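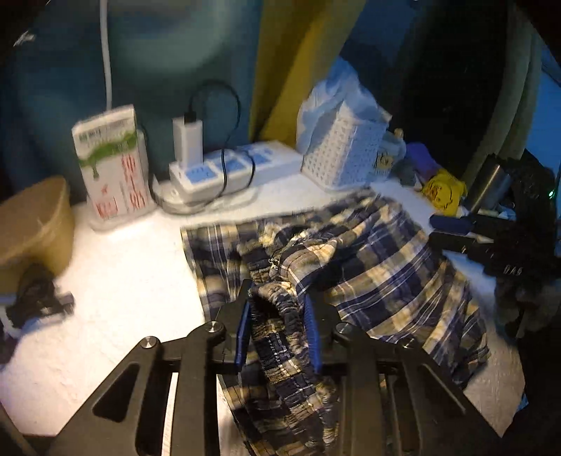
**1/9** The Geston program at Lorkon has completed its first period of recording household cloth tasks by hand. Staff guide a hand-held gripper through each task from start to finish, and the recordings are then used to train a robot arm fitted with the same fingers. Checked garments with a gathered elastic waistband are among the harder pieces to demonstrate. The blue pads must close on the waistband itself, as a grip on the loose cloth beside it leaves the garment free to turn.

**2/9** The program has recorded 1,562 demonstrations to date. Of these, 325 were set aside during review. The most common fault was a hurried release, in which the operator opened the fingers while the cloth was still under tension.

**3/9** Operators complete a training period before their recordings are accepted. Sylvie Morin, who leads operator training, has revised the written guidance for March. The principal change concerns speed: the approach to the cloth should be slow and even, and the hand should come to a full stop before the fingers close.

**4/9** The revised guidance also addresses second attempts. When a grip fails, the operator should continue, open the fingers, and try again within the same recording. Such recordings are kept and labeled. A robot that has been shown only clean attempts has no basis for recovering from a poor one.
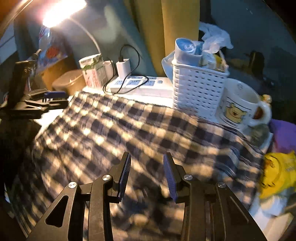
**5/9** Recordings made by remote control follow a separate procedure. The operator sits at the Wako station and moves the arm through a pair of handles, with a short delay between hand and arm. Clifford Gauthier reports that new operators tend to overcorrect during their first sessions. Sessions at the station are limited to 30 minutes.

**6/9** The two methods will not be merged into a single set at this stage. Demonstrations made by hand are faster and contain more natural wrist motion. Those made by remote control stay within the reach of the arm, so fewer of them must be discarded later. Colleen Turcotte is preparing a comparison of the two on the same folding task.

**7/9** Tables are not cleared before a recording. Household items remain where they are, provided that they do not block the path of the gripper. Lighting is also permitted to vary from one session to the next. Earlier recordings made on bare tables gave poor results when the arm was moved to an ordinary room.

**8/9** We have received several questions about access to the data. A first portion will be shared with Trodamance, our partner in testing, once labeling is complete. Requests from other groups may be sent to Noémie Beaudoin, who will reply in writing. No decision has been made on a public release.

**9/9** The next period will cover turning sleeves right side out, pairing socks, and closing zippers. Staff who wish to serve as operators should contact Sylvie Morin before the end of March. Previous experience with robots is not required.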